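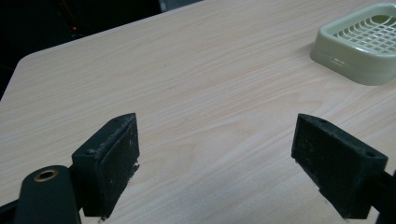
The job will be gone by the time anyone has learned to do it properly, which was the view posted under my last column by a reader signing as Driltdale, and it deserves a longer answer than I gave it in the comments. The claim is that demonstration work, where a person handles objects so that a machine can later handle them, is a short bridge with nothing on the far side. I agree with part of it. I think it gets the timing wrong, and it skips over what happens to the people on the bridge.

I worked at Onetti for most of the period when the packing floor was being moved over to Dakby arms. Onetti packs household goods for other companies: small, light, mixed items that arrive in one kind of box and leave in another. Before the change, packers were hired for speed, and the measure was units per hour. A packer who could keep that up for a full shift was a good packer. There was very little else on the form.

The change came in 2 stages. In the first, a few packers were moved off the line to record demonstrations. In the second, the arms took over some of the line positions and the remaining packers became exception handlers. Most writing on automation is concerned with the second stage, where positions are counted and lost. The first stage interests me more, and it is where the terms of the work changed.

Consider a bathroom set, one of the duller things we packed. A bar of soap goes into a dish. On the line this took a packer less than a second and no thought. With a gripper in each hand it is a different task. Two rigid fingers replace ten soft ones. The wrist has to do work that the fingertips used to do, and the approach angle has to be chosen before the object is reached, because there is no sliding a thumb underneath to correct it. Soap is smooth and rounded, and the rim of a dish leaves little clearance for a finger on either side.

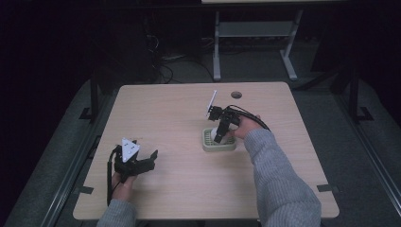 A packer who is fast at this by hand is often poor at it with the tools for the first several shifts. The reverse also holds. Some of the slowest people on our floor produced the cleanest recordings, since they had never learned to throw an item and let the box catch it. The old ranking of who was good at the job did not survive the move. For the people near the top of it, this was a real loss, and management did not treat it as one.

Pay was the next problem. The line rate had been built on units per hour, and for the first months the same formula was applied to recordings. The target was 30 accepted recordings an hour. By October the set for one product family stood at 3774 recordings against a requirement of 3000, and a good share of the surplus was near-duplicates. People had found the easiest starting position for each object and used it again and again. They were responding correctly to the rate. The arms trained on that set did well when an item lay where everyone had put it and badly when it was rotated a quarter turn.

The fix was to pay by the hour and let the operators vary the setups themselves. This was resisted for longer than it should have been. Hourly pay was considered a concession, and letting packers decide how an object should be placed was considered an engineering decision. It was both. Once it was allowed, the operators proposed cases that the engineers had not listed: a dish lying upside down, an item resting against the rim, a left-hand approach with the right hand holding the container steady. They knew these cases from years of seeing them arrive in cartons.

The comment from Driltdale assumes the skill is used up once it is recorded. In the narrow sense of one object and one motion, that may be right. But Onetti's product list turned over constantly. A client called Fan changed its packaging twice while I was there, and each time part of the recorded material had to be done again. The demand for demonstrations fell after the first year – it did not fall to zero, and it had not done so when I left.

I am not arguing that this balances the account. There were fewer packing positions at the end than at the start. The exception-handling jobs were harder than the old ones in one respect, which is that every item a handler sees is a difficult one. The easy units used to serve as rest. With the arms taking those, the shift became a series of problems, and the break schedule stayed where it was.

What I would ask of any firm starting down this road is modest. Drop the piece rate before the first recording is made. Put the operators' names on the task list they helped write, and pay the engineering grade for that part of the hours. Rework the breaks for exception handlers before the arms go live. Keep a written record of who recorded what, so that when the material is reused at another site there is something to negotiate over. We had no such record at Onetti, and when the question of reuse came up, the packers had nothing to point to.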